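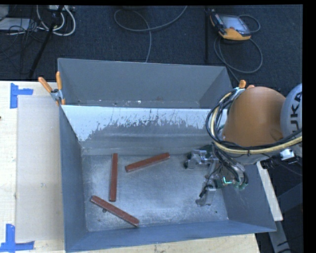 Scratched divider in a two-compartment sheet-metal bin – repair, line or leave alone?

Asked in: Workshop and Storage > Metal containers
Posted 13th April

I look after the parts storage in a small shop that keeps bar stock in open steel bins. One of them is a two-compartment bin with a sloping metal divider. The front compartment is the larger one and holds long rectangular bars, reddish-brown, all of similar size. The rear one is used for overflow and is mostly empty.

The upper part of the divider has gone bright. There is a whitish band along it with a ragged lower edge, and short dark vertical scrapes running into it. Below the band the metal is still the ordinary dull gray. The floor of the front compartment is mottled all over with pale scuffs. I also find small white flecks on the floor of the rear compartment, and at least one reddish-brown mark, even though bars are rarely put there.

The bin is grey-painted or bare, I can't tell which. It came with the building and has no data plate. The bars weigh just under a pound each.

Questions:

1. Is the bright band bare metal, and will it rust if I leave it?
2. Are the white flecks paint, zinc or something else? I have been told all three.
3. Is it worth lining the floor and the divider? I was looking at the Brerora rubber sheet, but it comes in one thickness and I don't want to lose depth.
4. Is there any way to keep the bars from scattering over the floor? When the stock runs low they end up at all angles, and whoever is picking has to reach in and turn each one.

I would prefer something that can be undone. The bin may be swapped for a Gallardo one in July.

Sofia Barros

2 answers

Answer 1 – marked as accepted
Maëlys Riviere

Taking these in order, with one test to do first.

Identify the surface. Clean a patch on the dull part of the divider with mineral spirits and let it dry. Scratch it lightly with a steel scriber somewhere out of the way, such as the underside of the rim. If a colored film lifts and the metal below is a different shade, it is paint. If the scratch is simply a shinier version of the same gray, you have bare or galvanized sheet. Galvanized sheet that has weathered is matte gray, and rubbed areas on it turn pale and bright well before the zinc is gone. Try a magnet too. A strong pull tells you there is steel underneath. It doesn't tell you anything about zinc.

1. A bright band doesn't necessarily mean bare steel. On galvanized sheet it can be polished zinc, in which case it will dull down again if the contact stops. The dark scrapes are the part to check. Wipe one with a white cloth. If the dark comes off, it is a deposit from whatever rubbed there. If it stays and you can catch a fingernail in it, it is a groove. Put a damp cloth over a groove overnight. Orange staining in the morning means the coating is through at that point.

Indoors, in a dry shop, I wouldn't treat shallow grooves at all. If the staining test comes back positive, clean the area, abrade with 100 grit, wipe down and brush on a zinc-rich primer in two thin coats. Feather it past the ragged edge. Don't use a thick coat on the slope, as the bars will take it off in sheets and you will have more flecks than you started with.

2. Flecks. Collect a few on a strip of clear tape and look at them with a loupe. Paint flakes have flat faces and a clean broken edge. White zinc corrosion is powdery and crushes to nothing under a fingernail. If neither fits, look at what is stored near the bin: packing foam, plaster and dried adhesive all shed something similar. The reddish-brown mark is more likely to be transfer from a bar than rust if it wipes away with spirits. If it leaves a pit behind it, that's rust.

3. Lining. I would line the floor and leave the slope alone. A lining on the divider has an exposed top edge, and parts going in over the rim will catch it and peel it down. If you must protect the slope, fold the sheet over the top of the divider and clamp it from the rear side so that no edge faces the front compartment.

For the floor, cut a loose mat to size and leave a gap of 5 mm on every side. Don't glue it. Loose mats can be lifted for sweeping, and you said it has to be reversible. Cut a paper template first. Bins like this often have inward-slanting walls, so a mat measured at the rim will be too wide at the bottom. Check the corners for a bend radius as well.

Avoid soft open-cell foam. It holds grit and moisture against the metal. Solid rubber or polyethylene sheet is fine. Rubber grips more, so the bars tend to stay where they land, but it can mark some finishes. Leave a bar on an offcut for a few days before buying a full sheet.

4. Scatter. Loose rectangular stock in a wide compartment will always do this once the layer is thin. Two options:

– Reduce the floor area. A removable partition set at slightly more than one bar length means the bars can't turn far across it. Plywood with a notch at each end is enough.
– Set a minimum fill. Refill before the bottom layer breaks up. This costs nothing but depends on someone doing it.

A corrugated floor insert with grooves wider than the bars also works, but you lose depth and it collects dirt.

The partition is the better choice if you need the bars facing one way. Mount it so it rests on the floor and wedges against the walls. Drilling the bin would give you new bare edges to look after.

Comments on this answer

Sofia Barros: Magnet sticks hard. Scriber scratch is the same gray, just shinier, so not paint. The dark scrapes mostly wiped off. Two did not. Damp cloth is on those now.

Maëlys Riviere: Then it is probably zinc, or plain steel with a good film of oil on it. The cloth will separate the two. Clean the oil off first or the result means nothing.

Sofia Barros: Redone with the oil off. No staining on the slope. Very faint staining on one spot on the floor near the front wall. Will prime that spot only and put a mat over it.

Maëlys Riviere: Give the primer its full cure time before the mat goes on – not just touch dry. The can will say.

Answer 2

Just replace it. We had a Vovora bin with the same wear and put up with it for far too long. After 3,000 parts or whatever the floor goes and then you get scratches on everything. Liners are a waste of money, ours moved all over the place.

If you do line it use Hostesura matting, the black one. Double sided tape in the corners.

Comments on this answer

Maëlys Riviere: The question says the bin may be replaced in July, so the aim is to get it that far. Also, tape on an oily floor will not hold, and the residue is hard to remove from zinc without a solvent.

Sofia Barros: What thickness was the Hostesura one? The Brerora sheet is 5 mm and I would go thinner if I could.

Answer 2 author: no idea sorry. thin. It came on a roll

Viewed 71 times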